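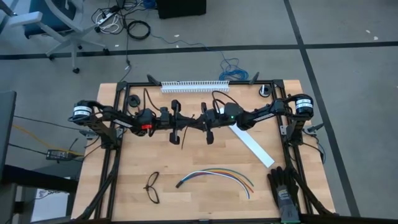

The table between takes: glasses, wire bundle, glove and the long white strip

How many demos before I should stop collecting and train something?

Asked by Ebise Mekonnen

I've got a two-arm setup on a tabletop and I'm recording teleop demos for a sorting task. An operator drives both arms, picks things up off the wood and puts them in a tray (I add the tray once the objects are down). The objects are the kind of junk you find on any workbench. Safety glasses, a work glove, a bundle of colored wires, that long white plastic strip. I shuffle them by hand before each take.

I planned on 300 episodes and then a first training run. I'm at 200 now and I'm starting to second-guess everything. The glasses and the strip feel easy to me when I'm driving. The wire bundle is a nightmare, I fumble it maybe half the time and then regrasp, and I've been deleting every episode with a fumble in it. So my 200 are all super clean, but it took me most of January to get them, and the glove ones all look kind of the same because I always grab it by the cuff.

My questions, sorry there are a few:

Should I keep the fumbles? Do I need the same number of episodes per object? And is it dumb to train at 200 when I said 300?

Also I'm logging everything in Plalent and it lets you tag episodes, but I haven't tagged any. If I should've been doing that please break it to me gently.

Answer from Booker Benavides (accepted)

Train tonight! Seriously, 200 is plenty for a first run and you'll learn more from watching it fail than from the next hundred takes. I did a similar thing with the Imetti kit pieces last year and sat there collecting until I had 795 episodes before I trained once. Then I found out my wrist camera had been refocusing itself through most of them. I still get a little sick thinking about it.

On the fumbles, keep the ones where you recover. If you drop the wires, back up, come in again and get them, that whole stretch is gold, your policy is going to miss that bundle too and it needs to have seen what to do next. What I do throw out is anything where I gave up, or where I sat there for ten seconds scratching my nose while the arms hung in the air. Long pauses are poison. My first policy learned to hover over the table and do nothing, very faithfully, and I'd taught it that.

If your deleted episodes are still in the Plalent trash folder, go get them back before you record anything new. Mine empties itself after a while, depends on how you set it up.

Per object, no, don't go for equal numbers. Give the hard stuff more. I'd do a first run on what you have, then 20 rollouts per object, write down which ones it blows, and spend your last hundred takes mostly on those. I'd bet on the wires eating most of that.

And please grab the glove some other way once in a while. Cuff, thumb, middle of the palm, turned around, upside down. Same for the strip, if it always ends up lying diagonally on the right side you'll get a policy that thinks it lives there. I used to shuffle by hand and I swear my hand has favorites. Now I have a little script that spits out a position and an angle for each thing and I just do what it says, even when it gives me something annoying.

Tags: yeah, go back and do it. Put a movie on. I tag object, clean or recovered, and who was driving.

Answer from ayele_bench

depends on the model. what are you training

Answer from tworails

Agree with Booker on most of this but I'd be pickier about the recoveries. When I left all of mine in, my policy started fumbling on purpose, or that's how it looked, it would go in sloppy, drop the cable and then do a lovely regrasp. What fixed it for me was cutting the bad approach off the front of the episode and starting from right after the drop. The Lanberg exporter can split an episode at a marker so it's not a ton of work, maybe one boring evening.

Other thing, hold a few out. Pick 20 episodes now, before the first run, and don't train on them. I didn't and then had nothing to compare against when I changed my action chunk length.

Comment from Ebise Mekonnen

Thank you both!! Trash folder still had all the wire ones in it, I about cried. Restoring now and I'll split them the way tworails said. Ayele, it's an action chunking transformer, pretty much the stock settings. First run goes on tonight and I'll come back and post the rollout numbers per object.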